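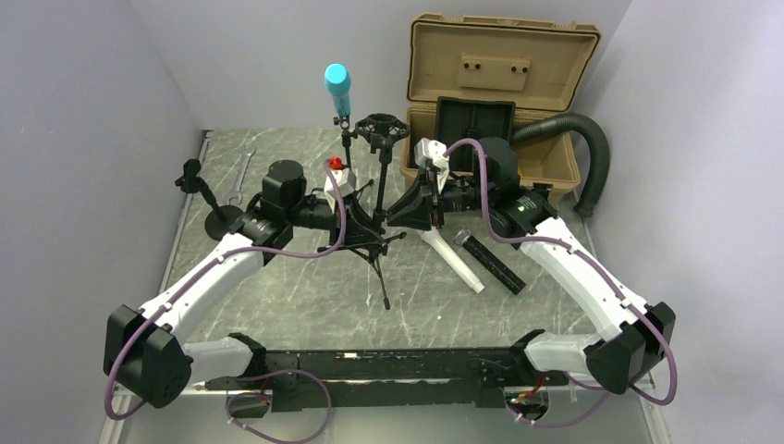

Both arms near the tripod stand, cables on the outside of the links

Right arm lets go on its own when the left one moves – cable, or something worse?

Posted by Jolien Lambrechts

Hello everyone, and thank you in advance for reading all of this, I know I go on a bit. I look after a two-arm table at a small workshop in Wostton, where we have the arms set up microphones on a tripod stand. We run them with Flotilico, the version we got in October, and until lately I had very little to complain about.

The trouble is with the right arm. It takes hold of a microphone, starts lifting it to the clip, and then the gripper goes slack for a moment and the mic drops. The log gives me error 883 on the right wrist and then the motor comes back all by itself, as if nothing had happened. It never does it when the right arm works alone. It only happens when the left arm is moving at the same time, and mostly when both of them are reaching in toward the stand.

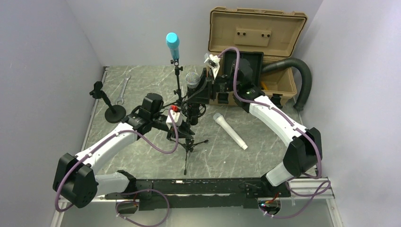 I have already swapped the gripper motor for our spare, and the fault stayed exactly where it was. I also slowed everything down to half speed, which made it rarer but didn't cure it. My colleague thinks we simply need a stronger power supply. I'm more worried about the purple cables, which have a fair amount of slack in them and have been bending in the same places for 2514 runs now (I keep a tally in the log, old habit).

My other question is about safety. When the motor comes back it goes straight to where it was last told to be, and it does that fast. I had my hand near the jaws last time, picking up the mic, and got a good pinch. No harm done, but I'd like it not to happen again! Has anyone had this?

Veerle Willems

Oh, I feel for you, we had almost the same thing on our Nijs table last winter and it drove me up the wall. Please do the safety part first, before you go looking for anything. Turn off the automatic re-enable, so that after a fault the arm stays limp until somebody presses a key. In our setup it was under the startup options for each arm, and you have to do it for both. And keep your hands out until the power is off, even if the arm looks like it's asleep. Mine looked asleep too.

As for the fault, I think your colleague is half right. Ours was the voltage sagging at the far end of the chain. If both arms share one supply, the wrist and gripper are the last to get anything, and when the other arm pulls hard they are the first to drop out. Try giving each arm its own supply for an afternoon. 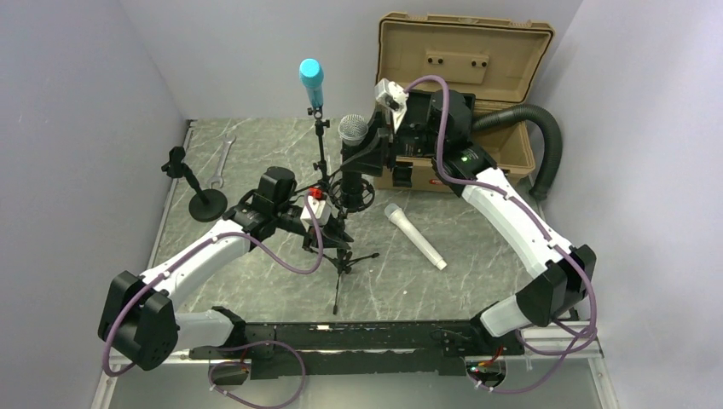

If it still drops out with separate supplies, then go after the cable. Power off, unplug the wrist end, and look at the little plug with a bright light. Then put a meter on it and bend the cable slowly by hand, especially near the elbow and again just before the wrist – a break inside the jacket won't show from the outside. We found ours at a spot where the cable turned 90 degrees right behind the connector. I replaced it, left a wider loop, and tied it to the link a little way back so the plug itself doesn't get tugged.

One more thing, check that the slack can't catch on the legs of your stand when the arm comes in low.

losen_1904

Had 883, was a loose plug. Push them all in again.

Jolien Lambrechts

Thank you both so much! The automatic re-enable is off on both arms now, and I've put a note by the keyboard about hands. Separate supplies helped a lot but I still got one drop this afternoon with both arms in close, so I'm going to meter the right wrist cable tomorrow morning and will write back with what I find. All the plugs felt tight, losen, but I pushed them in again anyway.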